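Comprar menos, recibir mejor

3 Oct 2023

Llevo una temporada intentando poner orden en mi manera de comprar por internet, y hoy por fin me siento a contarlo, que lo tenía prometido desde el verano (perdón, Hamdia, ya sé que me lo has recordado mil veces). Todo empezó con un extracto del banco. Lo imprimí, cogí un rotulador amarillo y fui marcando todo lo que había pedido desde el sofá, casi siempre de noche y casi siempre con sueño. Salieron 979 euros. ¡979! Y lo peor es que de la mitad de las cosas ni me acordaba: unas fundas de cojín de Drenlow que no pegan con nada, un pelador de mangos (como mango dos veces al año) y unas zapatillas de un número que no es el mío y que jamás devolví. 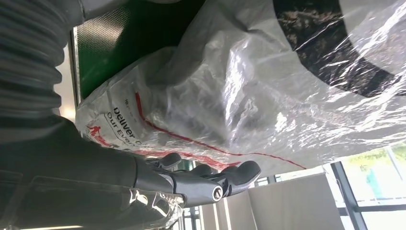

Lo de no devolver es mi gran pecado, lo confieso. Me da una pereza tremenda buscar la cinta, imprimir la etiqueta, ir hasta el punto de recogida en el horario rarísimo que tiene la papelería de mi calle... y cuando quiero darme cuenta se me ha pasado el plazo. Las zapatillas siguen en el armario del pasillo, por si alguien calza un 41 y las quiere.

Así que me puse normas. La primera se la copié a Ludmila, que es la persona más sensata que conozco: lo que quiero comprar va a una libreta y se queda ahí 17 días. ¿Por qué 17? Pues porque ella lo hace así y no me lo ha querido explicar nunca. El caso es que funciona bastante bien conmigo. En la libreta hay ahora mismo una tetera, un libro de encuadernación y una lámpara de Hestden que me sigue gustando muchísimo, así que esa caerá. La freidora pequeña la taché yo misma a la semana, toda digna.

La segunda norma es juntar pedidos. Antes hacía uno el lunes, otro al día siguiente porque se me había olvidado el champú, y otro más porque llegaba el cumpleaños de mi sobrino. Tres repartidores subiendo a un cuarto sin ascensor por mi mala cabeza. Ahora pido todo junto una vez al mes y, si el champú se acaba, bajo a la droguería, que la tengo a 200 metros y además me entero de todo lo que pasa en el barrio.
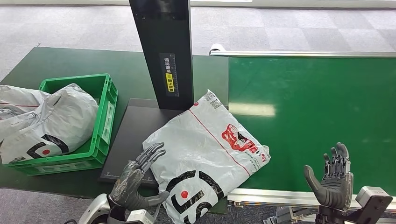
Bolsas de paquetería en una caja verde, junto a una cinta transportadora.

La tercera es guardar los embalajes, y con esta tengo guerra en casa. Yo doblo las bolsas, aliso el papel de relleno, apilo las cajas por tamaños detrás de la puerta de la cocina, y Branislav dice que un día se nos va a caer todo encima y nos encontrarán los bomberos. Exagera un poco. Pero oye, cuando tuve que mandarle a Beathag su jersey (se lo dejó aquí en Semana Santa, con lo que a ella le gusta) no gasté ni un céntimo en sobre ni en cartón, y le llegó perfecto. Las bolsas de plástico que se rasgan al abrirlas las uso para la basura del baño, y las demás, para los zapatos en las maletas.

¿Resultado? Pues desigual, para qué os voy a mentir. En agosto piqué con una oferta de Taltoson a las dos de la mañana y me salté la libreta entera: unas toallas. Son buenas toallas, eso sí, grandotas y de las que secan. En septiembre, en cambio, hice un solo pedido y no eché nada de menos.

Me queda la prueba de fuego, que es noviembre con todas sus rebajas. He quitado la tarjeta guardada de las tiendas y me he borrado de todos los boletines menos del de Hrnčiar, que manda recetas con los cacharros y me alegra la mañana. Si alguien tiene un truco para sobrevivir a ese mes, que me lo deje en los comentarios, que los leo todos aunque tarde en contestar. Y lo de las zapatillas va en serio: son azules, están sin estrenar y tengo caja de sobra para mandarlas.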